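Pre-purchase inspection checklist: hand-held gripper sets
Site: Trenda home-task unit
Date: 6 April 2024
Checked by: Shigeru Hamada
Budget holder: Angharad Prydderch

Complete one sheet per supplier before the order goes to purchasing. Mark OK, NO or HOLD. Anything marked HOLD needs a comment.

1. Pivot screws tight on both link arms. OK
Comment: Checked by hand. Add a driver of the right size to the order. The Pivon quote leaves it out.

2. Finger pads seated, edges not lifting. OK
Comment: Pads are a wear part. Quan sells them only in packs of 38, so budget for one pack per quarter.

3. Pinch points marked or guarded. HOLD
Comment: No warning label on the links. Ask Unance if labels come with the set or are charged separately.

4. Housings free of cracks and sharp edges. OK

5. Cables long enough for the table, with no trip hazard on the floor. HOLD
Comment: Measure again after the chairs are moved. Cable covers are not in the current budget.

6. Two sets can be used at one table without hitting each other. HOLD
Comment: Depends on table size. Try a wider table before we pay for more sets.

7. Test items suitable. OK
Comment: Wrapped snacks and light boxes only. No glass, no open food, no liquids.

8. Table covering lies flat and does not catch on the fingers. OK
Comment: Recheck whenever the cloth is changed.

9. Spare parts available for at least 2 years. NO
Comment: Unance confirms one year only. A.P. to ask for this in writing before signing.

Cost notes
Quoted price for the first order is 3,669, delivery included. Spare pads and fasteners add 281. Training is not priced yet and should be a separate line.

Decision: hold the order until items 3, 5, 6 and 9 are closed. S.H. will recheck items 5 and 6 with both grippers at the table, and the sheet goes back to Angharad after that. 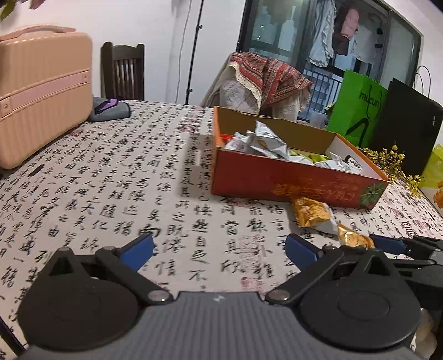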